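A day at the Larkberg cricket ground, before the new season
Mar 25, 2019
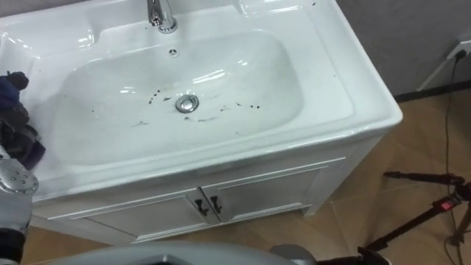 A washbasin with chrome tap.

In February our small club received an invitation to the open day at Larkberg, where Nureck play their home matches. I have followed cricket for many years, but I learned the game as an adult, in another language, so I am always glad when somebody explains me the things which other people know from childhood.

The visit began at the main gate, where we were divided in 2 groups. My group went first to the indoor school. It has 4 lanes with nets, and in the last one a bowling machine made by Caresis was running. Visitors could face six balls each. The machine was set to a slow speed for us, and still I missed the first three. The fourth I hit with the edge, and it would have been an easy catch for the slip fielder. A girl from the junior team went after me and played all six along the floor, very straight.

Then we walked to the middle. We were not allowed to step on the square, but the head groundsman stood at the rope and answered questions for a long time. He told that the pitch for the first match was already chosen, on the side nearer to the pavilion. It had been rolled lightly that morning. Somebody asked if he prepares the pitch as the captain wants it, and he laughed and said that the weather decides more than the captain.

The pavilion was the part I liked most. On the stairs hang the honours boards, with the names of all who made 100 for the club. There is a separate board for scores over 200, and it is a short one. The changing rooms are upstairs, the home side with windows to the ground and the visitors' side to the car park, which I find a little unfair. From the balcony you look exactly along the line of the wicket.

For lunch there was soup, bread and apple cake in the members' room. At my table sat two supporters of Kong, the neighbours and old rivals of Nureck, and we discussed the match of last summer when rain stopped the play with one wicket to fall. They are still sure that Kong would have won. I did not agree, but the conversation was friendly.

In the afternoon we watched the first team in fielding practice. From the stand, catching looks simple. From the boundary rope you hear how hard the ball comes into the hands.

Parking was free and the bus from the station stops at the gate. Tickets for the first home match could be bought at the office until the evening, and I took one in the lower stand, on the pavilion side.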